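Print this page | E-mail this tip

Will a machine do your dishes yet? I get asked a lot, and I reckon clearing up is the honest test. Fruit is a fair place to start - even a plastic banana has an awkward curve.
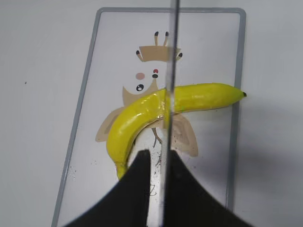
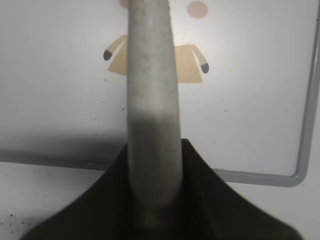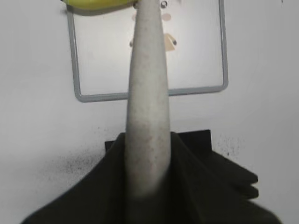
My Konley vacuum cost $900 and still chokes on socks, so I'm keeping my rubber gloves for now. Ask me again in December!

Contact Wisham Home Tips | © Wisham | Back to top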